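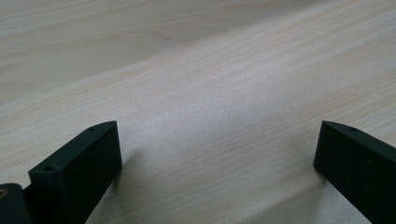

I've decided I'm against the centerpiece. All of them – the bowl of fake lemons, the candle trio, the runner that slides off every time somebody reaches for the salt. A good wood tabletop already has plenty going on if you let yourself look at it. Pale wood especially! The grain wanders and bunches up and spreads out again, and we go and put a tray on it.

My friend Marcela disagrees, loudly. She thinks a bare table looks like you're about to move out. Fine, but she also spends half of every Saturday lifting 7 little objects so she can wipe under them (and then lines them up again, which takes longer than the wiping).

I'll allow a fruit bowl if people are eating the fruit. I'll allow flowers for a birthday. But mail, chargers, the decorative beads my aunt Safta keeps giving me – those can live on a shelf. I want to sit down with my coffee and have somewhere to put both elbows.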